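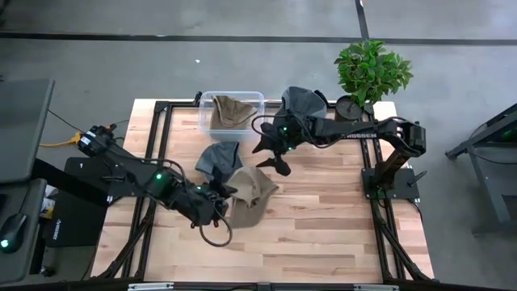
OK, hi everybody, come on in, there are seats up front. Quick hello, then the Zarnura visit, then questions. (Wait for the door!)

So Khôi Đoàn and I went to their open day in April, and I expected slides and a sandwich. We walked in and they had two arms on a table sorting hats. Hats! I was thrilled. If you've ever tried to get a machine to handle cloth you know why -- a box stays a box, but a cap folds up on you the second you touch it.

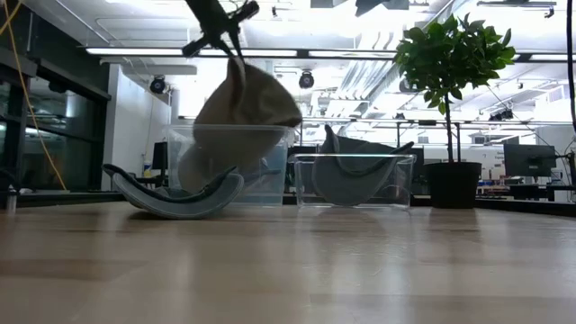

The person running the demo was Sihan Bai, and she let us ask anything. I asked why clear bins, and she said they're a pain for the cameras, so they practice on them on purpose. Love that.

PAUSE. Ask who here has worked with soft goods. Berhanu has, so pick on him if it's quiet.

What I took home for our own line at Plirkar:
- start with one kind of item, floppy is fine
- let people stand close and watch, it changed Khôi's mind more than my 400 emails did
- budget for grippers early -- we didn't

Skip the cost part if we're past the half hour. Next open day is Sun 17 June, sign-up sheet is with Dagim.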